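Skurkley, last unit on the left

Ayana had the keys. Hamdia had the van, double parked, hazards on, and Cameron McAlister rining every few minutes to ask were they done yet.

They weren't done. Unit 428 was half her aunt's whole working life – drop sheets, rollers, tins gone solid, receipts from March of some year nobody could read. Mahlet Adugna had painted houses up and down the coast and kept everything. Everything! The lease was up at five.

"Bin it," Hamdia said.

"Can't bin it."

"Ayana. It's tape." 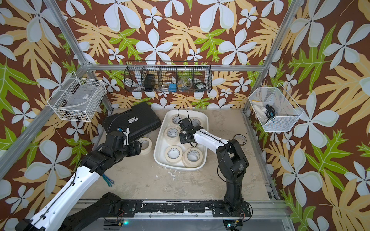

Her aunt had been fussy about tape. You could have her ladder, you could have her lunch, but you asked before you touched a roll. Good edges, she used to say, bad painters hate a good edge. Ayana got down on her knees. Cream-coloured rolls in the white tray, laid flat, one sitting up higher than its neighbours, and one more on its side near the black case. That wallpaper behind it all, big pale flowers and ferns on brown. Mahlet's choice, of course. She'd hung it herself and told the landlord after.

"Did she ever finish the Jõgi place?" Hamdia asked. Quieter now.

"Two rooms. Not the hall."

Old Jaanus Jõgi had paid her up front. 619 dollars, cash, in a Catero envelope, and never once called about it. Not even after the funeral. Ayana had found the envelope in the glovebox with the money still in it and a colour written on the back. Nosau Grey. Underlined.

Phone again. Cameron. She let it go.

"What time's it now?"

"Ten past four. Why? No. Ayana, no."

"I can cut in. She taught me."

"You were nine."

"I was good at nine."

Hamdia looked at the door, then the van, then her. Swore a bit. Then she went to find somthing to carry the tape in, and Ayana rang Mr Jõgi, who picked up on the second ring and said the hall was still there.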